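Clutley Road Travel Club
Minutes of the June planning meeting

The meeting opened at 7:10 in the evening. Present were 9 members. The minutes of the last meeting were read and accepted with one correction: the campground at Zuditgate charges per vehicle, and it was written by mistake that it charges per person.

1. Autumn trip

Two routes were presented. The first goes by the old highway through Zuditgate and stops for one night in Iltia. The second stays on the interstate and is faster, but the members who drove it last year found it dull and said there was no good place to eat lunch. The longest part of the first route without a gas station is 28 miles. After discussion the first route was chosen by vote, with one person against. 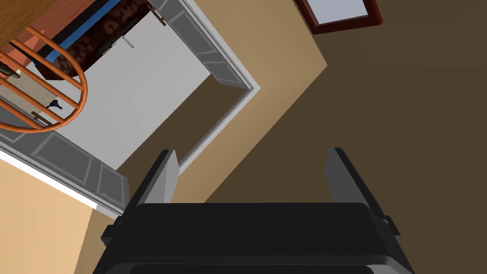
2. Lodging in Iltia

The Mohamedi Motel can hold 4 rooms for us until the end of July without a deposit. After that we must pay for the first night. It was asked if the motel accepts dogs. The secretary telephoned before the meeting and the answer was that dogs are allowed in the ground floor rooms only. Members who prefer to camp will make their own booking at Zuditgate and join the others in the morning — the drive between the two places is short, but the road is narrow and has deer on it at dusk.

There was a longer talk about the old mining museum. Its opening hours are different on the website and on the road sign, and one of them must be wrong. The secretary will write to ask.
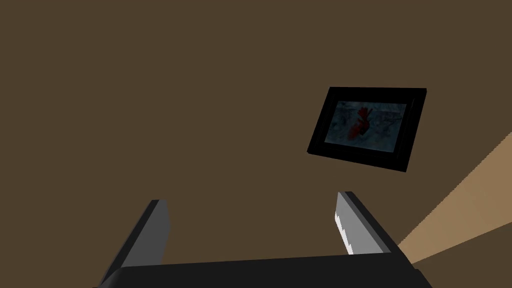

A member remarked that the museum was closed for lunch when she visited in spring, and that we should not arrive there before two o'clock. This was accepted and the timetable was changed.

3. Cars and costs

We will travel in 3 cars. Gas will be divided equally between the passengers of each car, and the driver pays the same share as the others. It was proposed to buy food together for the picnic, but opinions were divided and the matter was left open. Everybody should bring drinking water, as the tap at the Iltia rest area did not work last year.

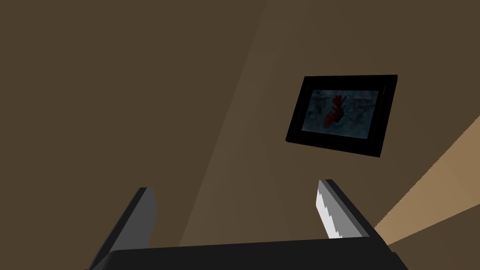
Question from the members: What happens if the pass is closed by early snow?
Reply: We turn back at Zuditgate and take the interstate, and the motel will be informed by telephone the same day.

4. Other business

The paper map of the Clutley area is missing from the club box. Whoever has it is kindly asked to return it. The next meeting will be in July at the same hour, and the list for the rooms will be closed then.

The meeting ended at 8:40.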